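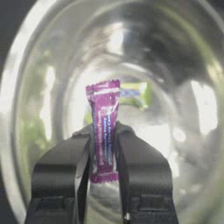
PROSCOMBE, December

Dear readers, the year is almost finished and I am again at my kitchen table with the old calendar and the new one side by side. Every December I copy the birthdays from one to the other. It takes me a whole evening, because at each name I stop and think about the person.

My year was not a big year. I did not change my job and I did not move to another apartment. In January I wrote a list of 2 wishes only: to read more in English, and to walk to work when there is no rain. The walking went well until summer, and then I became lazy and took the bus. The reading went better than I hoped. I finished a novel of 504 pages, the longest book I have read in this language, and when I closed it I was a little sad to leave these people. I had to look up many words. Some of them I have already forgotten, but "threshold" stayed with me, and I like very much how it sounds.

It was also the year when I learned to use Clendari, the calendar program that my niece put on my phone. I must say it is useful, but it rings too much. It reminded me of the dentist three times, and of my own name day, which I did not need. This is why the paper calendar will stay on the kitchen wall.

Many of you wrote to me after the autumn letter, when I asked what you would keep from this year if you could keep one thing. I received 111 answers, and I read all of them, some of them twice. Paraskevi Tzavaras wrote that she would keep the morning when the snow closed the road and all her street had breakfast in one house. A reader from Ametepe would keep the voice of his father on the telephone, saying nothing important. Several people would keep nothing and want the new year to come as fast as possible. I understand them too. I had such a year once, and I threw its calendar away in November.

For myself, I would keep a Sunday in May. I was sitting on the steps behind the library with a cup of coffee, and I had no place to go until evening. I can't explain why I remember it so well.

For the new year I have not made the list yet. Maybe I will try again with the walking, and I would like to learn to swim properly, with my head in the water. If you have made your list already, please send it to me. Letters which come before the holidays I will answer before the holidays, the others in January.

I wish you a calm end of the year.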